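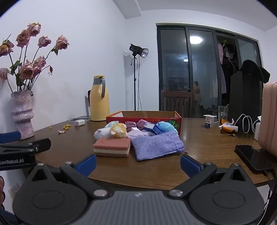 Flurcombe "sold out"?
Posted October 29, 2020 by Aba Sowah
Print | E-mail

The label says Orkthorpe's new LP sold its first 1000 in 24 hours. Has anyone seen a copy? I ordered in April and my account still says "processing". Five hundred I'd believe.

grinda_b
Mine came. Numbered sleeve, 612, so there goes your 500 theory.

Aba Sowah
A number on a sleeve costs nothing to print. They did the same with the Dramani single — "limited", then back in the shop three times.

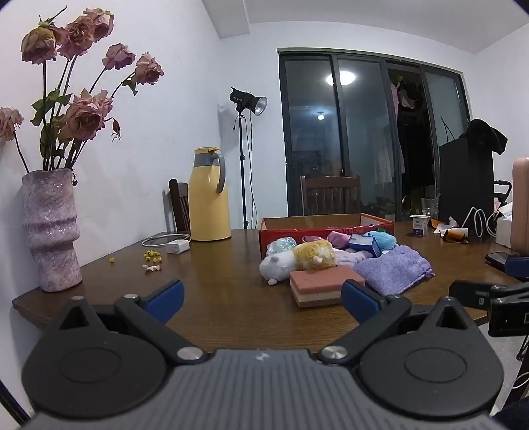 And the "best album of the year" quote on the sticker has no name under it. Who said it? The label's own newsletter, as far as I can find.

sidetwo
Every label does that. Is the record any good?

grinda_b
Side one is lovely. Side two is remixes.

Aba Sowah
So half an album, then.

grinda_b
You haven't heard it! The Flurcombe remix is better than the original.

sidetwo
Can't agree there, it's the same drum loop for six minutes. I'd still keep the order — refunds from that shop take ages.

Aba Sowah
I've asked them for a dispatch date. Will post it if I get one.

Print | E-mail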